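Clutmont Makers Forum > Builds > Handheld grippers, finger pads keep going

orow_bench
Posted July 21, 2024
Build log, sort of. Pair of handheld grippers for recording demos, printed fingers, brass bushings at the joints. Mechanism is fine. Pads are not. First set was foam-ish stuff on contact cement, good for 200 grabs maybe, then they slip on anything slick. Test object is a compartment box with snap latches, lid shut. Want to pick it up by the short side.

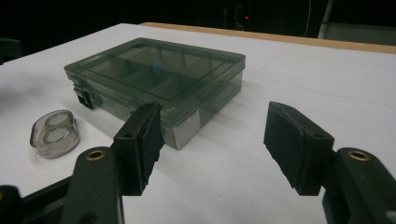
How wide do the fingers need to open for a box like that?
Wider than the narrow side plus some slop for a bad approach angle. I'd get the opening first and worry about squeeze force after.

lundison818
Squeeze force first, sorry. Wide opening on a printed finger = long lever = flex. Seen it on two builds now. What infill?

orow_bench
100 percent on the fingers. They dont flex that I can see. It's the pads.

jolan_m
Agree its the pads. Also try small shiny stuff, not just boxes. A box forgives you. Smooth metal doesn't.

orow_bench
Fair. Set up with both hands for that:
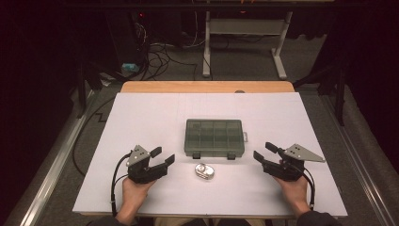
Both grippers open, silver piece between them, organizer behind

jolan_m
Good. Route those cables up your forearm though – mine used to drag and pull the wrist off line.

lundison818
Disagree, leave slack on the table side. Taped mine to my sleeve and ripped a connector out. Never again.

orow_bench
Will try both. Back to pads. Pei-shan Kuo at the shop gave me some offcuts of grip fabric, so that's plan B. Cut oversize, wrap the tip, glue the inner face only. Problem is the edges. They fray and the loose bits hang down past the tip 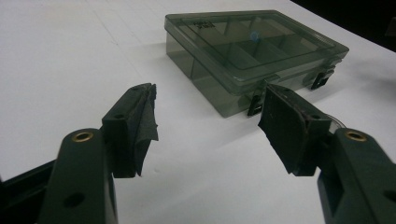

and then you're grabbing with fluff instead of the pad. Thinking of searing the edge or folding it under. Folding makes a ridge tho.

chiu_prints
Sear it if its synthetic. If it's cotton you'll just have a small fire.

lundison818
Or skip fabric. Cast silicone, 200 grit on the mold face so it comes out matte. Grips way better.

jolan_m
Silicone picks up every bit of lint in the room. Fabric is fine, he just needs to trim it and glue right to the edge.

orow_bench
Going with trim and glue for now, silicone in August if I get teh time. Anyone got a pad template they can share?

chiu_prints
Sent you mine. Scale it to your tip, the holes won't line up.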